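Getting the cloudy, sticky look off plastic book jackets (and how to stand up the skinny ones?)
Home > Books and Paper > Care and Repair
Posted Dec 8, 2018 by bruna_reads

Hi all! I have finally started on my mother-in-law's books, which have been sitting in our hallway since March, and I have two things I'm stuck on. Most of them are old library discards, so they have that shiny clear plastic over the covers. Some are fine. Some have gone kind of tacky and a few have little creases in the plastic that catch the dust, and when I wipe them with a dry cloth it just moves the dust from one crease to the next one. I tried a baby wipe on one and it left streaks (don't yell at me).

The other thing is the shelf. It's a wood one that sits on the table against the wall, the kind with slanted side panels, and anything thin won't stay up on it. I get six books standing nicely, I turn my back, and the seventh one goes sliding and takes its friends along. I've been pulling them all down onto the table to sort by size and see if that helps.

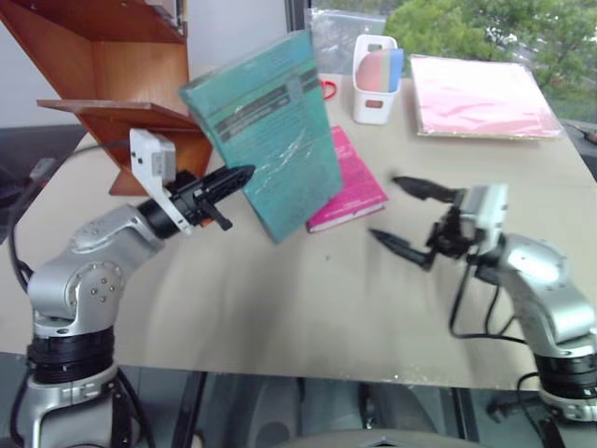 The teal one and the pink one, next to the shelf

The plastic on the teal one is a good example of what I mean, shiny but a bit creased. Do I try to clean these or just peel the plastic off and be done with it? And has anybody found bookends that work with a shelf like this? I don't want to drill anything. I've got a budget of maybe 36 dollars for the whole business, and I'd love to have it finished before my sister gets here for the holidays and starts having opinions.

skirthorpe_attic
Please don't peel it! I did that with a stack of cookbooks years ago and I still feel bad. On a lot of library copies the plastic is taped or glued to the boards on the inside, and when you pull, the paper comes with it. Look inside the front cover first. If there's a paper jacket folded in there with tape holding the corners, you can slit the tape and lift the whole thing away. If the plastic is stuck straight to the cover, leave it alone.

For cleaning, here's what I do with mine. Put a little lukewarm water in a bowl with one drop of dish soap, dip a soft cloth (old T-shirts are great), and wring it until you think it's too dry to do any good. Then wring it again. Wipe from the spine out toward the open edge so you aren't pushing damp into the pages. Go over it right away with a dry cloth. For the creases I use a cotton swab and go along the line of the crease, because going across just packs the dirt in. They won't flatten out but they'll look a lot better.

The tacky ones are usually old sticker glue. A white vinyl eraser takes off most of it, just rub gently and brush the crumbs away from the page edges. Let everything sit out overnight before you shelve it or they'll stick to each other, and then you have a new problem.

I went through roughly 400 books this way over one winter, a few every night with the TV on, and only ruined one. It was a paperback and I was impatient.

nondetti
bookends, the heavy metal kind, any thrift store has them. or lay the skinny ones flat in a pile on the end and lean the others on the pile. works for me

strickland_c
Agree with both of the above, and I'll add something on the shelf. Check that it's level! Mine was tipping forward just a hair and I blamed the books for a year. I folded a piece of cardboard under the front feet and most of the sliding stopped. After that I put down a strip of that rubbery drawer liner, cut a little narrower than the board so it doesn't show. A roll cost me 4 dollars and I still have half of it in the kitchen.

Sorting by size does help too, tallest at the ends and thin ones in the middle where they've got something on both sides. Just don't pack them so tight that you have to yank on the top of the spine to get one out. That's how two of mine lost their headbands.

And I wouldn't use baby wipes again, but the streaks should come off with the damp cloth. Mine did.

bruna_reads
Thank you!! I looked inside and most of them are the taped kind, so I'm going to leave the glued ones be and try the swab thing on the rest tonight. Going to look for the drawer liner tomorrow. Does the color matter or do they all grip the same?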